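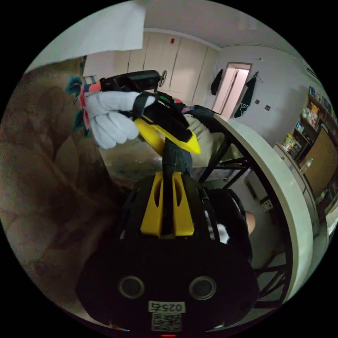

October 23, 2026

Day off, so I finally started on the bedroom and the front room. I have been putting this off since Ilaria moved out at the start of the month and left me with the whole row of white wardrobes to fill or not fill. There is more closet in this apartment than one person needs. I own mostly black clothes and they take up two doors.

Began at 8:30 with the wardrobes. Took everything out and put it on the sofa, on top of the brown leaf cover, then had nowhere to sit for coffee and drank it standing in the kitchen. The sweaters went back in first, folded, then the trousers. The doors stick a little at the top when the heating is on. The red sticker is still up there on one of them and I still can't reach it without the ladder, which Ettore has. Left it.

The two black things I wear most are staying on the wall by the doorway, one on each side. I know they should go inside. I put them inside in the spring and then wore neither of them for weeks. The one with the white design needs a wash, so that is for tomorrow.

Found in the bottom of the last wardrobe: the good scissors, a bag of buttons, one boot, a Ferraro receipt for 800 that I thought I had lost and that Elisa has been asking me for, and the winter curtains. The curtains are too long for these windows. They were cut for the place in Clarklow, where the ceilings were higher. Rosalba said she would take them up if I bring them over pinned. Measured twice and got two different answers, so I will measure again in daylight.

Lunch was soup and the end of the bread.

In the afternoon I shook out the sofa cover on the balcony. It is heavier than it looks and the pattern hides everything, crumbs included. Mrs. Buthelezi from downstairs was in the yard and waved, so I waited until she had gone in before I did the second half. (I call her Mrs. Buthelezi in here and Ayanda to her face.) Put the cover back the wrong way round the first time. The side with the mended seam goes to the wall.

Two bags to give away, by the front door. One bag of things that are only good for rags. The Kustcombe shop takes donations until noon on Saturdays and it is a 10 minute walk, so if I go before the market I can do both. The boot went in the trash. I kept it on the floor for an hour in case the other one came to light.

The far room is next. The walls in there are still that pinkish white that Ilaria chose, and with the lamp on it looks warmer than I remembered. I had planned to paint over it this winter and now I am less sure. It would need two coats and I would have to empty the shelves.

Called Elisa about the receipt at six. She wants the original, so it goes in an envelope on Monday. She is going to Zastileck for her sister's birthday and asked if I would water the plants. Said yes. Back is sore. Bath, then bed.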